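Hoko Two-Finger Gripper and Kitchen Scene Pack

Supplied by Jelenholm
Page last updated 5 August 2018

The Hoko is a two-finger electric gripper for light arms. It is sold as hardware, as a simulation model, or as both together. Most customers begin with the model and order the hardware once their grasp routines are working.

Overview

The gripper is black throughout, apart from one gray bracket at the center of the palm. The left finger is carried on a jointed linkage that bends inward as it closes. Flat plates and open bolt holes make it easy to add a sensor or change a fingertip without taking the body off the arm. The maximum opening is 70 mm.

Closing force is set in software and can be changed during a grasp. There are 20 force steps. The lower ones are meant for fruit, bread and soft packaging, and the upper ones for bottles, tools and closed boxes. If the power fails, the fingers stay where they are until they are released by hand with the hex key supplied.

The simulation model

The model has the same joints and travel as the hardware and takes the same commands. A routine written against the model will run on the real gripper with a change of address in the settings file. Contact between finger and object is worked out on the full surface of both, so uneven and folded shapes can be gripped by whatever part fits between the fingers.
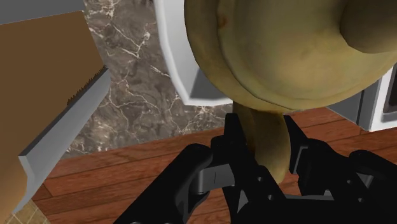 The Trovdale scene pack is included with every model license. It covers kitchen counters with food, knives and appliances, and each item can be moved, resized or taken out. Wood, stone and tile finishes can be swapped from a menu. Lighting is fixed in the current version – adjustable lights are planned for November.

Objects in the pack have their own weight and friction values. These are plain text files and can be edited. We suggest keeping a copy of the originals, as the installer will not restore a file that has been changed.

Views can be placed anywhere in the scene or fixed to the wrist. The wrist view moves with the arm and keeps the fingers in sight, and it is the one we use for checking contact. Large objects will hide part of the counter from it at close range, so a second, fixed view is worth setting up for tasks that need to find the next item.

What is included

Hardware set
Hoko gripper, fitted with standard finger plates
Mounting flange and bolts
Power and data cable
Hex key
Printed setup guide

Model license
Gripper model
Trovdale scene pack
Sample grasp routines
Updates for the term of the license

Connection and control

The hardware connects by a single cable to the Aoun controller, which is sold separately. Other controllers can be used if they support the same command set, but we do not provide setup help for them. The model does not need a controller and will run on a desktop computer with a supported graphics card.

Known limits

Liquids are not simulated. Soft items in the pack keep their shape under load, so the model will not show bruising or crushing – test low force settings on the real gripper before relying on them. The hardware is not sealed and should not be used under running water or washed down.

Ordering and trial

The model can be tried free for 30 days. The trial has every feature of the paid version. Saved scenes and routines carry over if a license is bought before the trial ends.

Hardware ships in 7 working days when in stock. Spare finger plates, flanges and cables are listed on the parts page. Contact Jelenholm sales for site licenses and orders of more than one set.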